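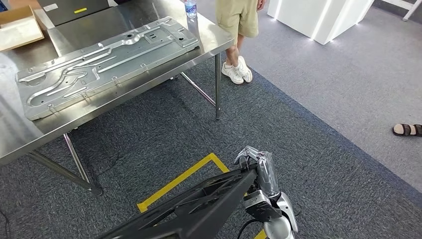 A reader in Altcombe wrote in to ask why her baking sheets go orange along the rim a week after she scrubs them, and should she just oil everything. Short answer, no. Long answer, metal in the kitchen and garage in general, quick as I can.

Drying. Most rust is a drying problem. Towel first, then 5 minutes in the oven while it's still warm from dinner. Rolled rims hold water, tip the pan on its corner.

Orange spots already? Ball of foil and a little white vinegar. Rub, rinse, dry again. Don't soak overnight, I did that once and the finish came off in patchs.

Stainless tops – wipe with the grain. Dish soap is fine. No bleach, no steel wool. Water marks go with vinegar on a soft cloth, then a dry one.

Bare steel in the garage: paste wax, thin coat, buff when hazy. Lasts me till August most years. Oil works too but it grabs sawdust like crazy.

Sharp edges on shelving and brackets. Fine file, then 300 grit if you want it smooth. 200 is ok for stuff nobody touches. Wear gloves, the cheap leather ones.

Cast iron is it's own thing, see below.

Store sheets standing up, not stacked wet. A file rack from the thrift store does the job.

Filed under: Cleaning & Care > Metal

Related tips
Cast iron without the fuss
14 uses for a worn-out toothbrush
Getting burnt sugar off a pot
Sticky drawer slides

Contact | © Treller Home Tips | Back to top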